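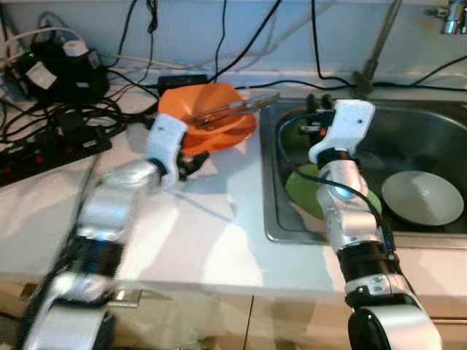
阅读时间:约 7 分钟

工单编号:459
系统:Skindari 报修与变更
地点:Ciltenard 二楼员工茶水间,水槽工位
设备:Nadar 双臂工作站,控制软件为 Irimix
提交方:茶水间早班
处理方:设备支持组
优先级:中
状态:处理中,软件部分已恢复,排班部分待确认

问题描述(提交方原文)

右臂到水槽里取盘子,下去以后停住,屏幕提示“等待人工确认”。按了确认,它抬起来,重新下去,又停。早上用餐高峰前后一共停了好几次,每次都要有人走过去按。左臂这时候也不动,台面上的碗就一直放在那里。以前我们自己洗,一个人站在水槽边,洗完就去补咖啡豆。现在人不用站在那里了,可是走不远,走远了听不见提示音。请尽快处理。另外想问一下,按确认算谁的活,班表上没有写。

09:10 受理

远程看了 Irimix 的运行记录。日志里累计 692 条“等待人工确认”,大部分集中在右臂的取盘步骤。左臂本身没有报错,它停下来是因为程序要求两臂同步:右臂没有完成,左臂不得进入下一步。

请提交方暂时做两件事:
1. 提示出现时先看右臂夹爪有没有碰到盆壁,没有碰到再按确认。
2. 同一步连续停两次,就按暂停,由人把水槽里的餐具取出来,不要继续按确认。

提交方回复:第二条可以做。第一条要弯腰看,高峰时候顾不上,只能尽量。

10:35 现场检查

到场时工位处于暂停状态。先检查供电,台面左后方的插排和适配器逐个按了一遍,没有松动。夹爪线缆沿臂走线,手动把左右臂各抬到高位和低位,线缆没有拉紧。急停按下后两臂均能停住,复位正常。

标定板放在台面上做了一次手眼标定,左臂误差在允许范围内,右臂在台面高度也在范围内,到水槽底部偏差变大。水槽内壁是不锈钢,反光会影响对盘子边缘的识别,这一点在安装时的备注里提过,当时没有单独做槽底的标定。

处理:补做槽底标定,参数写入 Irimix,旧参数保留在备份里。

11:20 试运行

用工位平时的餐具试,绿色盘子和白色餐具放槽内,橙色碗放台面。没有放水,先看动作。
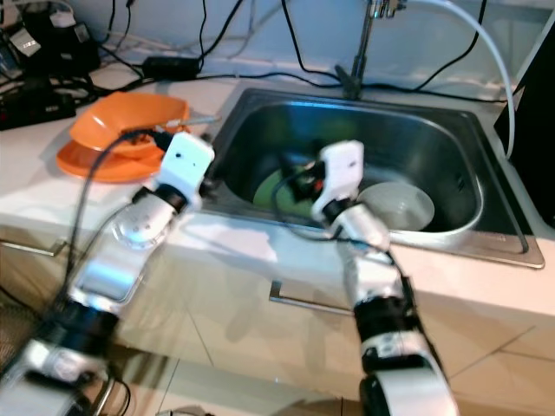
本页最后修改于 4 月,16:05

试运行时右臂下到盘子位置的停顿减少,但还没有完全消失。盘子平放在槽底的时候,夹指不容易伸到盘沿下面,程序会重试三次,三次不成才提示人工确认。这个重试次数是可以改的,目前没有改。改多了等待时间变长,提交方在旁边看着会更着急。

碗里留有餐具的情况也试了。Irimix 的识别模型把伸出碗口的金属柄当成碗的一部分,抓取点会偏。先按现行规定处理:进入工位前,夹子、勺子一律取出来,单独放。

提交方意见:这条规定我们不是第一次听说,但是吃完饭来放碗的是全公司的人,不是茶水间的人。大家习惯把勺子留在碗里,贴了纸条也没用。能不能让机器认出来?

答复:可以提需求,今天的工单里解决不了。已在 Skindari 另建一条,归到识别模型,和本单关联。

13:40 午间观察

提交方要求有人在高峰时段到现场看,不要只看日志。支持组去了一个人,在旁边站了近 20 分钟。记录如下。

一,餐具放进水槽的方式很不统一。有人平放,有人靠着盆壁斜放,也有人叠着放。斜放的盘子右臂反而好取。

二,早班和中班对“暂停”和“急停”的理解不一样。早班遇到卡顿按暂停,中班按急停。按急停以后需要重新回零,耗时更长,中班有两位同事一直以为回零是故障的一部分。

三,提示音被咖啡机的声音盖住。早班说的“走远了听不见”属实,走到冰箱那边就听不清了。

四,手工冲洗没有完全取消。油多的餐具仍由人先冲一遍再放进水槽。这部分工作在自动化上线的说明里没有提到,班表上也没有留时间。

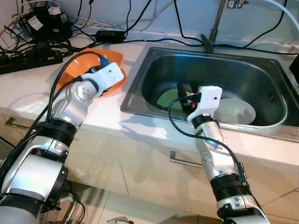 水槽工位,左臂夹爪位于橙色碗处,右臂伸入水槽,槽内有绿色和白色盘子各一个。

14:30 参数调整

根据午间的记录做了三处改动:

a. 同步要求放宽。右臂等待确认时,左臂允许完成手上的一步再停,不再立即停在半空。两臂共用区域的避让规则不变。
b. 提示音改为音量加一级,同时在 Skindari 里给当班手机推送一条消息。推送内容只写“水槽工位需要确认”,点开可以看到是哪一只手臂。
c. 屏幕上把“急停后回零”的说明改成一句话:“正在回到起始位置,请稍候,不需要报修。”

改动后又跑了一轮。右臂仍有一次提示确认,原因是盘子被夹起时滑了一下,夹爪检测到力矩变化,自己松开了。这是保护动作,不作为故障处理。

提交方问:推送发给当班手机,那当班的人去开会怎么办?

答复:24 小时内没有人确认的提示会自动转到支持组,但这个时限是给夜间和假日用的,白天不应该等那么久。白天谁来接,需要茶水间和行政一起定,支持组不能代定。

15:15 关于“按确认算谁的活”

这个问题提交方在报修时就写了,前面没有正面回答,在这里补上。

工位上线时的变更说明写的是“减少人工洗涤时间”,没有写新增了哪些事。根据今天的观察,新增的至少有:看提示并确认、取出夹子和勺子、油多的餐具预冲、每天开机时检查夹爪和线缆。单项都不长,但是分散,而且不能攒到一起做。早班的说法是,以前洗碗是一整段时间,现在碎成很多次走动,一天下来补货常常被打断。

支持组的意见是把这几项写进班表,给固定时间,不要算在“顺手”里。班表归行政,已把本单转抄过去。

早班另外提了一点:中班有人不愿意碰控制屏,怕按坏。建议安排一次现场练习,就在工位上,用空餐具,把暂停、确认、急停各按一遍。支持组同意,练习时间由提交方选,避开午餐就行。 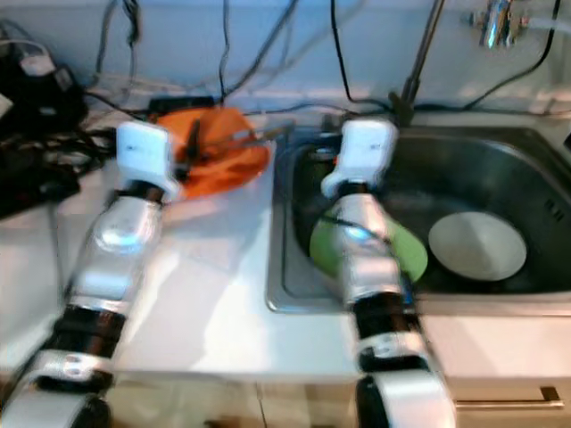
练习之前还有几件小事要收掉。台面后沿的线比较乱,有几根是从墙上垂下来的,擦台面的时候很容易带到。请大家擦到那一带先按暂停,用拧干的布,不要拿湿布去压插排。理线需要断电,安排在工位停用后做,支持组带线槽来。

抹布也请固定一个地方放。识别模型没有学过抹布,遇到布料可能会当成未知物体,左臂会绕开或者停下。这属于正常反应,把布拿走再按确认即可,不用报修。

16:05 当前状态

已完成:槽底标定,同步规则调整,提示音和推送,回零说明。
未完成:勺柄识别(已另建单),台面理线,现场练习,班表修改。

请提交方继续记录右臂取盘时的停顿,写清楚盘子是平放还是斜放,有没有叠在一起。不用写得很长,一行就够。如果再出现同一步连续停两次,除了取出餐具,请在 Skindari 里点“附加日志”,支持组可以直接看到当时的力矩数据。

提交方补充:推送收到了,手机震得挺明显。中班已经知道不要先按急停。班表没改之前,确认这件事暂时由离得最近的人做,我们自己写在白板上了。请不要关单。

处理方:收到,不关单。行政回复后在本页接着写。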